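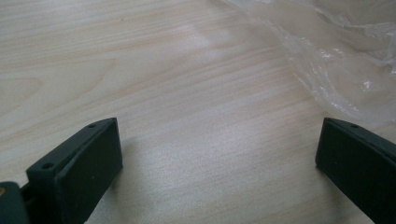

Last updated July 20, 2024

Robotics | Local Business

Bralley packaging firm has workers teach robots to handle plastic film

14 shares | 3 comments

Workers at Tatden, a packaging equipment maker in Bralley, have been spending part of their shifts picking up thin plastic over and over again, so that a robot can learn to do the same.

The company began the project in May. It uses hand-held grippers with two dark fingers that open and close when the person holding the tool squeezes a handle. A small camera on the tool records each attempt. The recordings are used to train software that will later run a robot arm with the same kind of fingers.

Consuelo Lozano, who leads the project, said clear film was picked as the first material for a simple reason. Customers kept asking for it.

"We can sell a machine that moves boxes all day," Lozano said. "Then the customer asks who takes the empty bag out of the box, and the answer has been a person."

Thin plastic is hard for a machine to handle. It changes shape every time it is touched, and a camera often picks up what is behind it as well as the film itself. On a wood tabletop, the grain shows through in some places and bright reflections hide it in others. A sheet that has been crumpled has no fixed edge to aim for.

Lozano said the team wants those problems in the recordings. Workers are told to leave the lights as they are and to let the plastic fall however it falls. Each recording starts with the gripper open and ends when the film has been dropped in a bin or the worker gives up.

Failed attempts are saved too, but they are labeled separately. The training software mostly learns from the good ones. The failures are used to check whether the system can tell when it has missed.

The project has 28 people signed up, most of them from the assembly floor and the shipping office. They work in blocks of 40 minutes and then go back to their regular jobs. Lozano said longer blocks were tried in the first weeks, and the recordings near the end got sloppy — people started grabbing the film the same way each time.

"You get good at it, and then you get fast, and fast is not much use to us," she said. "We need the slow ones where somebody has to look for a fold."

Folds matter because the fingers have flat faces and cannot slide under a sheet that is lying smooth on a table. A person holding the gripper learns to go for a raised crease, or to push the film until it bunches up. The company hopes the robot will pick up both habits from the recordings without being given a rule for either.

Tatden is working with Mohamedi, a software firm that handles the training side. Recordings are sent over at the end of each week. Mohamedi removes the ones in which the camera was blocked or the tool lost track of its position, and sends back a list of what it wants more of. The latest list asked for film lying near the edge of the table and for sheets that are partly folded over themselves.

The first test on a robot arm is planned for Tatden's site in Lesthorpe, where the company has two arms set up at packing stations. The arms will work on plain film only. Printed bags, bubble wrap and shrink wrap are to come later, and recordings for those have not started.

Lozano would not say how well the system needs to do before it is offered to customers. She said the early version will have a worker nearby to clear anything the arm leaves behind.

Workers who take part are paid their normal rate. The company said no jobs in Bralley will be cut as a result of the project and that the packing stations in Lesthorpe will keep their current staff through the test.

Recording in Bralley will go on through the summer. Tatden plans to add a second type of table surface next, a dark one with a dull finish, and will ask the same group of workers to repeat the film tasks on it.

Filed under: Automation, Manufacturing, Bralley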